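Chapter 4
Who Gets the Empty Chair?
Filling Vacancies in Local Government

I sat through my first school board meeting because I had the wrong night for a library talk. I stayed (there were cookies), and by the end I'd watched five people argue for more than an hour over a seat that had opened up when a member moved to another county. I was hooked! I've been going to meetings like that ever since, and a good part of this chapter comes out of my notebooks.

In Chapter 3 we looked at regular elections, where the calendar does most of the work for you. Vacancies are messier. Somebody resigns in March, the next election is a year and a half off, and the charter has one short paragraph on what to do, written decades ago by people who were thinking about something else.

Take Tindetti, a town we'll keep coming back to. When Gunhild Ragnarsson left the town council, the charter gave the remaining members 70 days to name a replacement. If they missed the deadline, the town had to hold a special election and pay for it. They had 15 applicants, which is a lot for a place where just 2,567 people voted in the last regular election.
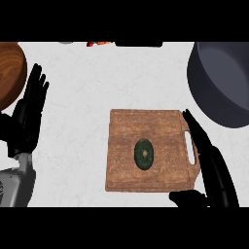
The council split right away over how to choose. Hamisi Ndung'u wanted to appoint the runner-up from that last election, Hyun-seo Han, who had lost by 466 votes. His point was that the voters had already had a look at her. Sang Sầm thought a loss was a loss, and that the seat should go to whoever did best in a public interview. I've gone back and forth on this one myself, and I've had students nearly come to blows over it (well, raised voices).

The neighboring town of Cusi skips the argument completely. Its charter calls a special election for every vacancy, no matter how little of the term is left. You'll read both charters in Section 4.2, so keep a pencil handy and mark every "may" and every "shall." Those two little words decide more than you'd think.

Before you go on, find out what your own town or county does when a seat opens up. The clerk's office can usually tell you over the phone. Write the rule down in your own words and bring it with you to Section 4.1, where we start with the plainest question of the bunch: when is a seat officially vacant?

Terms to watch for: vacancy, appointment, unexpired term, quorum, special election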